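Datbridge Student Robotics Club
Workshop Tips: Preparing a Household Task in the Simulated Apartment

Home / Members / Workshop Tips

The following guidance is provided for students entering the household division of the Zadton competition. It applies to all practice at the club's simulation stations and should be read before a team books its first session. Members who are new to the Tronura software should complete the introductory lesson first.

Choosing a first task

Teams are advised to begin with a kitchen task that uses one arm. Moving a dish a short distance along the counter is suitable. Tasks that need both arms at once, such as carrying a tray, should be left until the team can complete a one-arm task in 30 consecutive trials without a dropped object.

Write the task as a single sentence and save it with the trial settings. "Tidy the kitchen" cannot be scored. "Place the bowl on the plate" can be scored by any member of the club.

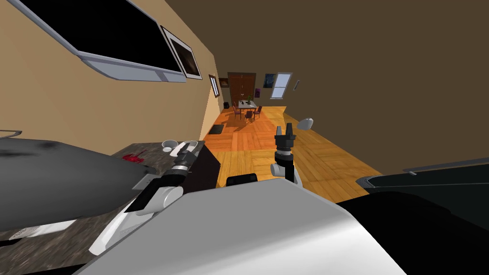

Working at the counter

1. Bring the arm in above the height of the tallest dish, stop, and then lower it. A low sideways approach is the most common cause of a tipped bowl in student trials.

2. Grip a bowl by the rim, with one finger inside and one outside. Plates and shallow dishes should be gripped at the edge nearest the robot.

3. Reduce arm speed to the lowest setting for the final part of the approach. The time lost is small and is not penalized in the first round.

4. Leave clear space between dishes. When two dishes touch, the contact model may move both of them, and the trial must then be recorded as a fault even if the correct dish was lifted.

5. Check the second arm before starting. An arm that has no part in the task should be placed in its rest position and locked in the settings menu.

The same habits serve members well in a real kitchen. Dishes kept back from the front edge of a counter are less likely to be knocked off, and a clear landing place should be chosen before anything heavy is picked up.

Moving through the apartment

Raise both grippers above counter height before the base moves. Turn first, then drive. Teams that combine the two motions tend to catch an elbow joint on furniture, and the resulting collision will end a scored trial.

Lamps, mats, and chairs are treated as obstacles under Zadton rules. Plan a route that leaves a full body width on each side where the room allows it. Routes should be saved by name and not overwritten during a session.

Camera and gripper checks

Each camera view must be checked separately at the start of the session. Open the gripper fully, close it, and open it again while watching the view assigned to that arm. If the fingers do not respond in the expected view, the camera assignments have been switched and should be corrected before any trial is recorded.
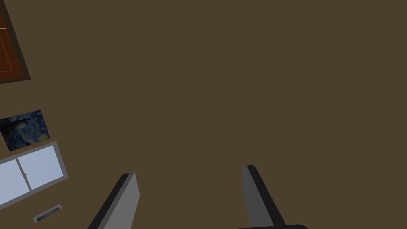
Large areas of plain wall give the position tracker very little to work with. Teams using visual tracking should turn the robot until several fixed features, such as a door corner, a window frame, or a picture, are in view, and hold still until the reading settles. Furniture that can be moved between trials should not be used as a reference.

The horizon indicator should also be read at this point. Record the tilt value in the log. A change in tilt between the start and end of a trial usually points to a base setting that needs attention.

Keeping the log

Each entry should give the task sentence, the arm used, the speed setting, and the result. Failed trials are to be kept. A team submitting for the regional round must provide 200 logged trials, and entries may not be edited after the session closes.

File names follow the pattern team, task, trial number. Spaces are not permitted.

Station use

Sessions in the Acuña Room are limited to 2 hours per team. Save all work to the shared drive before signing out, return hand controllers to the charging shelf, and wipe the desk with a dry cloth. Food and drinks must remain outside the room. Bookings for December open once the November schedule has been posted.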